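Inicio | Boletín | Taller | Agenda | Archivo | Contacto

Boletín de febrero

Banco de pruebas: comparando pinzas con una taza de por medio

Llevábamos meses queriendo dedicarle tiempo a esto y por fin hemos podido. La pregunta era muy concreta: de las 3 pinzas que tenemos en el taller, ¿cuál se lleva mejor con la vajilla de todos los días? Una taza parece un objeto facilón, pero tiene asa, tiene borde, resbala y admite varias formas de agarre (por fuera, por el asa, por dentro), así que da muchísimo juego.

Empezamos el martes por la mañana con la Stovwood, que es la que más horas lleva encima, y seguimos con la Bruvonlow, con dedos más largos y un recorrido que nos tenía con ganas desde que la sacamos de la caja. La Rønning quedó para el final, porque su adaptador nos obligó a rehacer la calibración de la muñeca y en eso se nos fueron casi dos horas.

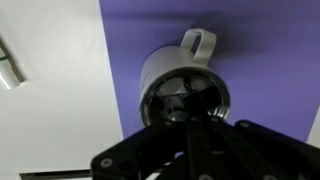
Lo que más nos ha gustado es el agarre por dentro. Meter un dedo en la boca de la taza y sujetar la pared deja libre todo el exterior y hace que el asa dé un poco igual, que es justo donde más fallábamos el año pasado. ¡Menuda diferencia! Eso sí, exige centrar bien la aproximación vertical: con 5 mm de desvío el dedo toca el borde y la pinza empuja la taza en vez de entrar. Hicimos 29 intentos por pinza, con la taza girada cada vez, y apuntamos también los agarres feos, esos que aguantan pero que no querrías ver con café dentro.

La cámara de muñeca merece párrafo propio. Los esmaltes claros y los brillos del borde le complican la vida a cualquier detector, y bajar la exposición nos ayudó más que todo lo que tocamos en el software (que fue bastante, y parte hubo que deshacerla). El controlador sigue siendo el Peltside de siempre, con la fuerza limitada y la velocidad de bajada a un nivel que desespera un poco pero que nos deja ver bien qué pasa en el contacto.

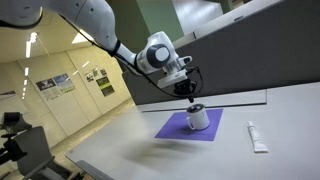 ¿Se puede repetir la prueba con otro brazo?
Con cualquiera que permita limitar la fuerza y cambiar la pinza sin recablear media instalación. Conviene guardar una calibración por cada pinza y comprobarla antes de cada tanda; a nosotros nos lleva roughly seis minutos.Para la próxima tanda queremos probar vasos sin asa y algún cuenco bajo, y repetir la Rønning con el adaptador nuevo si llega a tiempo. La tabla completa, con los fallos anotados uno a uno, estará en el archivo del taller cuando la pasemos a limpio.

También en el boletín
- Ordenar los cables de la muñeca sin perder giro
- Peltside: copia de seguridad de los parámetros
- Almohadillas de silicona, primeras impresiones
- Agenda del taller para primavera

Contacto | Aviso legal | © Boletín del taller | Volver arriba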